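Ginton arm build, bench tips (April)

1. Clear the loose wire off the wrenches before you run the arm. Thin wire loops over a handle and comes along with it.
2. Keep the small wrench and the ratcheting one on the bench, with the wire bins behind them. 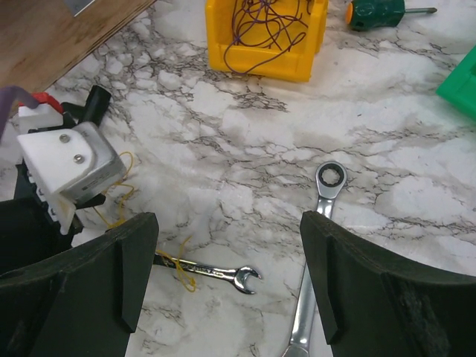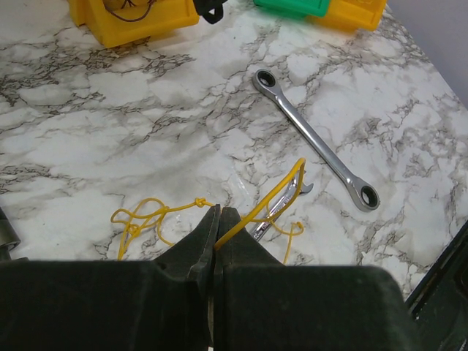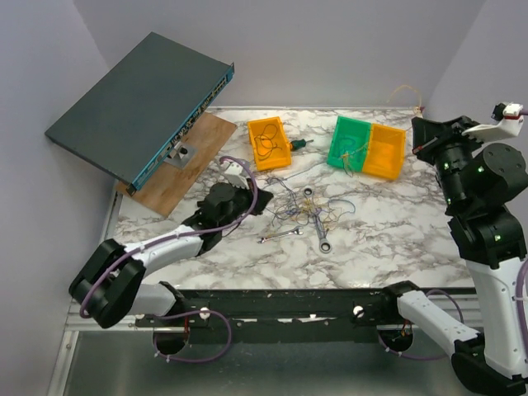
3. Start with the fingers open and close them slowly. Thitima Ongart keeps hers at the slowest setting for metal tools.
4. Coil spare wire and tie it before it goes back in a bin.
5. Check the finger screws again after 288 cycles.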